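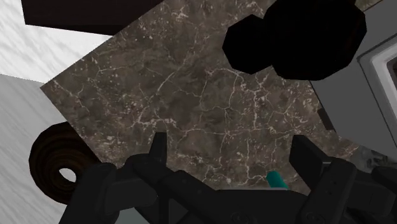

Dennis Oakley objected, on first reading this section, that a kitchen counter is the wrong thing to model when the arm itself lives on a bench in a shared workshop. Fair. But the bench is flat gray paint and the detector did well on flat gray paint from the first evening. We wanted a surface that fights back. Text below is mostly unchanged, his other comments are folded in.

Figure 3. Simulated wrist view over the veined stone counter, gripper open, teal cylinder between the fingers. Rendered, not photographed.

4.2 Rendered wrist views and the home-built arm

The arm (Dundell, second version) was put together in the Plultora workshop over one winter, evenings only. Printed links, secondhand servos, a bought two-finger gripper. Gripper was the one part we did not want to make ourselves; the first printed one cracked at the knuckle in December and took a week of work with it. The simulated model uses the same link lengths as the real arm. Cable not modeled. It should be, see 4.4.

All training views come from the wrist camera. No overhead camera, no side camera, the workshop has no place to leave one mounted where it won't get bumped. This means the fingers and the housing take up a good part of every picture, and what the policy sees of the counter is whatever is left over. In Figure 3 most of what remains is brown stone with pale veins, plus a few dark things at the margins which even we had trouble naming from this angle. The target is small by comparison, and part of it is hidden behind the housing.

We rendered 600 start poses. For each one the arm is placed at random above the counter, the object set is shuffled, and a stone texture is picked. 200 poses used veined stone, the rest plain or lightly speckled. Of the 600, 196 had the target partly hidden by the gripper at the start. We kept those in. An early run without them gave a policy that backed away whenever the fingers crossed the target, then hung there untill the timeout.

Timeout is 15 seconds, same in simulation and on the bench.

Veins were the main source of false detections. A long pale line at the right slant gets taken for the edge of an object, and the arm drifts along it. Adding more textures helped some. What helped more was training on color jitter for the counter only, leaving the target alone, an idea from Trinidad Gatchalian who had seen the same drift on the older Noh code. We did not test a target close in color to the stone. Somebody should.

The dark fingers are a second problem. Against dark objects their outline goes missing, and the policy loses track of how wide the gap is. On the real arm we stuck strips of light tape on the inside faces; this is not in the simulated model, and Reece Ellwood rightly pointed out that the two therefore dont match. Joint angles are passed in directly as well, so the gap width is known from the servos anyway, provided the servos are telling the truth. Ours read wide when warm. We re-zero before each session.

Lighting was left fixed in all renders. The workshop has one window and a row of tubes, and runs done after dark went better than runs at noon, so fixed lighting is likely too easy. Jamie Furnival is redoing the set with a moving light in Zilen. Results from that set are not included in this section; the bench trials in 4.3 all use the fixed-light policy.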